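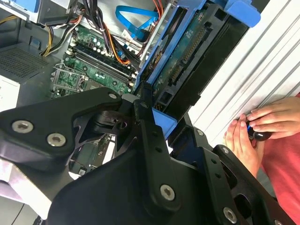 A desktop tower on its side with the cover off, showing the memory slots and power cables.

Old office computers to be refitted for Tindine households

A scheme to refit old desktop computers and pass them on to local households has opened its workshop in Tindine, with space to work on seven machines at a time.

The Gonstead Reuse Workshop has taken over two rooms behind the former post office in Chiu Street. It will accept desktop towers from homes, schools and small firms, check them over, replace what needs replacing and give them to people who do not have a computer at home.

The workshop began taking in machines in January. By the end of its first intake it had logged 566 towers, most of them from offices that were changing to laptops. Of those, 516 were judged worth opening up. The others had damaged cases or boards and have been put aside for parts.

Each tower is laid on its side on the bench and the side panel removed. Dust is cleared from the ventilation holes and the fans, and the cables are checked for splits and loose plugs. The memory is then taken out of its slots, the contacts are wiped and the sticks are put back one at a time, with a test after each.

The workshop says memory is the most common fault it finds in machines that have been described by their owners as dead. In many cases a stick has worked slightly out of its slot, often after the computer has been moved between desks. The latches at each end of the slot should close over the stick when it is fully home, and a latch left standing open is one of the first things the bench team looks for.

Power supplies are tested separately. Any unit that gives an unsteady reading is replaced and sent for recycling. The workshop does not open power supplies and asks donors not to do so either, as they can hold a charge after being unplugged.

Processors are left in place unless there is a reason to lift them. Where the old thermal paste has dried out it is cleaned off and a fresh layer put on before the cooler is refitted. The battery on the board is changed in every machine as a matter of course.

Storage drives are dealt with before any other work is done. They are removed on arrival, given the same number as the tower they came from and wiped in a separate room. Drives that cannot be wiped are drilled through. Donors can ask for a slip confirming which of the two was done. Those who prefer to keep their drive may take it out before bringing the computer in, and the workshop will fit another from stock.

Cables have turned out to take more time than expected. Older power supplies carry a thick bundle of leads, many of them not needed in a basic machine, and these can sag across the board and block the flow of air. The bench team ties the spare leads back against the case with reusable straps. Cut plastic ties were tried first but left sharp ends, and were dropped after the first few weeks.

The finished computers are fitted with a free operating system, an office package and a web browser. Each one goes out with a screen, keyboard, mouse and a printed sheet on setting up. The workshop has plenty of keyboards but is short of screens, and would be glad of any flat screen in working order with its own power lead.

The Jemik Fund is paying the rent and the electricity for the first year. Parts are being bought from the sale of scrap and from a small charge made to firms that send in more than ten machines. Households and schools pay nothing to donate.

The workshop hopes to hand over 400 computers by the end of the year. Families with children at school will come first, followed by people looking for work and those who have been using the public machines at Tindine Library. Requests can be made through the library desk, through schools or at the workshop itself. Applicants will be asked for proof of address but not for details of income.

A computer may be brought back for repair at any time in the first twelve months. After that the workshop will still look at it, but may ask for the cost of parts.

Residents who would like to learn how the work is done can join a bench session, held each month in the front room. Places are limited by the size of the benches. Those coming along will take the side off a tower, identify the main parts, remove and refit the memory, and put the machine back together. Tools and wrist straps are supplied. Under-16s are welcome with an adult.

Towers should be brought to the side entrance in Chiu Street between 10am and 3pm. There is a loading bay, but it is shared with the shop next door and vehicles should not be left there. Donors are asked to remove any discs and memory cards, coil the mains lead and tape it to the case, and write down any fault they know of. A note saying that a machine will not start, or that it shuts off after a few minutes, can save a good deal of testing.

The workshop cannot take printers, tube monitors, tablets or mobile phones. Laptops are not being accepted for now, though this may change when the back room has been fitted out with shelving. Printers and tube monitors can be taken to the Gonstead recycling centre, which has a separate bay for electrical items.

Firms with more than ten computers to give away should get in touch before sending them, so that space can be cleared in the store. Collection can be arranged within Tindine and Gonstead.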